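演讲备注:盘子放哪儿,是个人生问题
Lisurthorpe 居家分享会,第二场,11/13/25
(给自己看的,别又投到大屏幕上去)

开场

先等门口的人坐下。上次没等,结果前五分钟全讲给了椅子听。

自我介绍一句就够。不要提我做过餐具采购,一提就有人问哪家打折。直接进题目:今天讲摆盘子。讲菜的在隔壁厅,那边有试吃,现在过去还来得及。

停一下,看有没有人真的站起来。有的话祝他好胃口。

第一部分:桌面

大家买盘子的时候很认真,拿起来敲一敲,翻过来看底,对着灯看有没有斑点。买回家往桌上一搁,就再也没想过它下面是什么。盘子下面那块地方,决定了它看上去像一顿晚饭,还是像一件待处理的家务。

讲三种底:光桌面、整块白底、带条纹的底。光桌面最省事,木头颜色浅的话什么都压得住。白底最诚实,一粒芝麻都藏不住。条纹底最有主见,你放什么上去它都要插一句嘴。

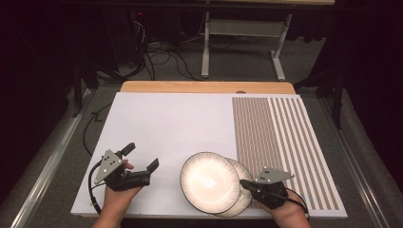 我的建议是只让条纹占一边,剩下的地方留白。条纹铺满整张桌子,客人会头晕,然后怪你的酒。占一边,眼睛就有地方歇着,盘子也有个靠山。Ifigeneia Stergiou 在九月那场里提过一个办法,我照抄了:先定条纹在哪边,再定盘子在哪边,最后才轮到人坐哪边。她说人最好说话,可以挪。(这里一般会笑。不笑就喝水。)

接着讲盘沿。盘沿有放射状细线的盘子,配直线条纹,听起来像两个爱说话的亲戚坐在一起。试过以后我改了主意:颜色要是接近,都是棕的灰的,它们反倒能聊到一块儿去。麻烦的是颜色也不同,线条也不同,那就只好请其中一位坐到厨房里。

举 Nakpan 那家小餐馆的例子。十二张桌子,每张的餐垫都不一样,老板叫它混搭。我吃完一碗面,始终没看清碗是什么颜色。面很好,讲的时候要说一声,免得有人录下来发给他。

第二部分:叠,还是不叠

这是全场分歧最大的地方,留够时间,会有人举手。

叠放派的理由是省地方。平铺派的理由是好看。我属于第三派,斜着搭:一只盘子压住另一只的边,露出半圈盘沿。客人看得见花纹,桌子也没被占满。缺点是拿的时候要小心,下面那只会跟着走,走得还挺有风度,一直走到桌边。

讲到这儿可以说我的战绩。家里有一套 Hikel 的盘子,原本二十一只,单数是有历史原因的,不展开。总之都跟斜着搭有关。

拿盘子的正确方式:捏住盘沿,先把它稍微立起来,再离桌。直接平着抬,指头得往盘底下钻,指甲刮桌面的声音足以结束一段友谊。立起来还有个好处,侧光一打,盘面上留的水印、指纹全出来了。在厨房顶灯底下看着干干净净的盘子,侧过来常常是另一回事。

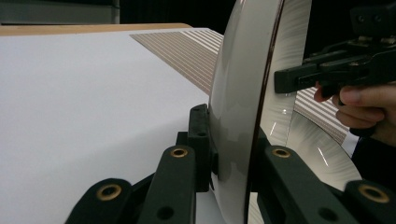 所以摆之前侧着看一眼,正面背面都看。背面更要看,因为客人里总有一位喜欢翻过来找牌子。我婆婆就是这位。她翻过 Eritz 的盘子以后说了句“哦”,那个“哦”我们全家琢磨了一个礼拜。

亮面和哑面也在这一段讲。亮面盘子会把底下的花纹、头顶的灯、你没收的晾衣架统统照进去,搭配条纹底的时候要想到这一点,条纹在盘子上会弯。有人喜欢这个效果,我喜欢到第二道菜为止。哑面盘子不照东西,但是刀叉划一下它记一辈子。两种我都买过,两种我都后悔过,后悔的程度差不多。

花费提一嘴:真要从头来过,五百块的预算,我会拿四百买盘子,剩下的买一块像样的底。以前我是全买了盘子,然后垫报纸。

第三部分:现场摆

请一位听众上来。Pichit Suksawat 答应过,如果没人举手他就举,别忘了看他那边,他坐得靠后。

给上来的人两只盘子,别给多。多了他会摆成一排,像在卖。请他先不说话,摆完再讲为什么。大多数人会把盘子放在正中间,问原因,答不上来,这很正常,我也答不上来。然后请他往有条纹的那边挪,挪到盘沿刚碰着条纹,问台下的人更喜欢哪一种。

注意:
不要替他摆。上次我替人摆了,后来变成我摆,他站着看,两个人都很尴尬。
摆完要鼓掌。
盘子收回来,不要送人。

如果时间超了,哑面那一段砍掉。如果时间不够长,把我婆婆那段讲全。

问答

可能会问的:
洗碗机行不行。看盘底的说明,说明没写就当它不行。
圆的还是方的。圆的,方盘子的角会记仇。
小孩子打碎了怎么办。先看孩子,再看盘子。顺序不要在台上说反,九月那场我说反了。
条纹底脏了怎么洗。这个我真不知道,请 Ifigeneia 答,她坐第一排。

结束以后把麦克风关了再跟人聊天。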